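Gripper swap, part two: the Moynihan goes on

So the Moynihan fingers finally showed up in August, two weeks after I'd given up refreshing the tracking page, and I've now had enough evenings with them to have opinions! If you read the last post you'll remember I'd been running the Flurkton two-finger gripper on everything, and I was pretty happy with it until I started asking it to do bin picking. It's a lovely thing on a flat table. Put a wall next to the object and it gets grumpy, mostly since the body is so wide that you can't get down into a corner without bumping something.

Mounting the new one took most of the first evening. The bolt pattern was fine, but the connector was keyed the other way from what the Hellolport adapter expects, and I spent way too long with a multimeter and a bowl of cereal working out which pin was which. If you're doing the same swap, check the drawing on page 4 of the Hellolport manual and not the one on the sticker. The sticker is for the older revision. I wrote to them and they were very nice about it.

I left the controller alone, by the way. Same Momeo box, same settings, same speed limit I use when I'm on my own in the room. I wanted the fingers to be the only thing that changed, otherwise I'd be sitting here guessing.
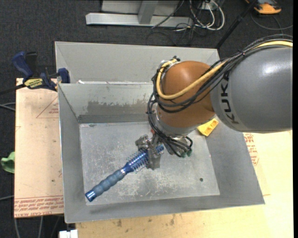
Long thin objects were the thing I cared about most, and the thing the Flurkton was worst at. You'd think a stick would be easy. The trouble is that it has a right way to be grabbed (across the middle, close to the balance point) and a dozen wrong ways, and when it's lying at an angle on the floor of a bin the planner has to turn the wrist to match. My favorite test piece for this is the blue round hairbrush, because it's really two objects stuck together – a ridged handle at one end and a fat barrel covered in bristles at the other. I like the grab to land across the barrel, with the long flat finger reaching down over it, and leave the handle free. Grab the handle instead and the barrel end wants to swing down on the way up. Bristles are also a great way to learn how much squeeze you've set, as they give a bit before you get to anything solid.

Anyway, numbers. I did 142 tries with the Moynihan over a few evenings, all kinds of household junk, and 96 of them ended with the thing in my drop box. I know that doesn't sound amazing! The Flurkton on the same pile of junk was quite a bit worse, but I'd changed the lighting in between so I don't want to put the two side by side and pretend it's a fair race. I'll redo the old one when I can face swapping that connector again.

Of the misses, 23 were my own fault. I'd taught the approach height a little too high after re-zeroing and the fingers kept closing on the top of things and squirting them away like a bar of soap. Once I brought it down it was a different machine. The rest were mostly flat stuff (a coaster, a luggage tag, a ruler) that neither gripper has any idea what to do with. I have a suction cup on order for those, and we'll see.

Things I like so far: the uneven fingers. I was skeptical about that, it looks wrong when you first open the box, but having one reach farther down means you can slip it in along the side of something before the other one moves. Closing is quick, and it's quieter than I'm used to, so I can run it after ten at night without feeling bad about the neighbors.

Things I don't like: it's heavy, and I had to redo the payload settings twice before the arm stopped complaining. The open position drifts a little if you leave it powered up for a few hours. The Momeo box lets you re-home it from the pendant, four button presses, but I keep forgetting and then wondering why my first grab after dinner is off to one side.

Also, cables. I've rerouted mine three times this month and I still get nervous every time the last joint rotates past halfway. If anybody has a dress pack they love that doesn't cost as much as a used car, the comments are open – please, I'm begging.

Next up is the camera. I've been using one fixed view and I'd like to try a second one on the wrist, though that means yet another cable, so maybe I'll sort out the first problem before I make it bigger.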